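Visit to the Waswood Handling Laboratory

A delegation from the Bovis Retail Training Centre visited the Waswood laboratory in January. The purpose was to establish whether machines are ready to take on the small chores of a shop or a home, such as clearing a surface, sorting mixed goods and refilling a shelf.

The group of eight was received by Abenezer Gudeta, who leads the handling programme. He explained that the laboratory collects its material by having people carry out ordinary tasks with a hand-held gripper. The recordings are then used to train a robot arm, known on site as Gurkska. At the time of the visit the collection stood at 1043 recordings, of which 400 concerned packaged food.

Soft packets received the most attention. A carton has firm sides and can be gripped in several ways, whereas a foil or plastic bag changes shape as soon as it is touched. Crimped ends offer a thin edge to hold, but shiny wrappers are difficult for the cameras to read. 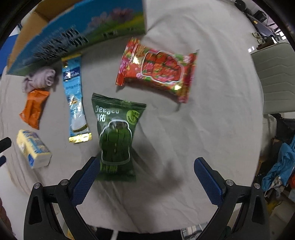 Members asked how the arm would cope with goods lying at odd angles on creased cloth. Mr Gudeta replied that it often closes on a fold of the fabric together with the packet, and that staff regard this as a failed attempt even if the packet is lifted.

Gurkska was then shown moving snack packets into a tray. It completed three transfers before stopping at a small bag, which a technician moved by hand. The pace was well below that of a trainee shelf filler. Folding clothes was discussed but not shown.

The delegation's view is that the arm could assist with simple sorting under supervision, and that shelf filling should remain with staff for the present. A request to see the Abbasi stockroom trial has been sent to the laboratory, and a date is awaited.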